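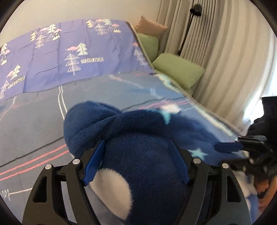
*Large navy plush on the bed, cream patch at lower left.*

# Washing a big plush toy at home

These steps work for any large stuffed toy with short, dense pile and no battery box inside. Small toys can go in with the towels. Big ones need more care, mostly in the drying.

## Before you start

Read the sew-in tag. If it says surface wash only, skip to the last section. Squeeze the whole body and feel for anything hard, such as a squeaker or a bag of beads. Bean filling should stay out of the machine.

Check the seams next. The pinched spots where a fin, tail or ear joins the body take the most strain, and a loose stitch there will open in the wash. Close it with a ladder stitch in matching thread.

Weigh the toy dry and write the number down. A kitchen scale is fine if you set a bowl on it first. One of mine was 267 grams dry.

## Testing for color

Dark blue next to cream is the combination to watch. Wet a white cloth with cool water and a drop of detergent, press it on a dark area for a minute, then look at the cloth. If it picks up color, don't soak the toy. Clean the pale parts by hand and leave the rest alone.

## Washing

1. Brush the pile with a soft, dry brush.
2. Dab any stains with diluted detergent. I use Fleven, but any mild liquid will do.
3. Put the toy in a zippered pillowcase or a large mesh bag.
4. Wash on cold, delicate, with two bath towels to balance the drum.
5. Run a second rinse with no detergent.
6. Spin on low.

## Drying

Press the toy between dry towels – don't wring it. Pull the stuffing back into place by hand while the toy is damp, working from the middle out to the ends. Set it on a mesh rack with a fan and turn it every few hours.

Weigh it again when it feels dry. Mine read 300 the first evening and 271 on Monday morning, so it got another day. The outside dries well before the middle does.

Brush the pile once more, in one direction, before it goes back on the bed.

## Surface wash only

Whip a little detergent into a bowl of water and use only the foam. Work it in with a cloth, wipe with a second damp cloth, and dry as above. Pui-shan Fu suggests a soft toothbrush for the creases along a seam.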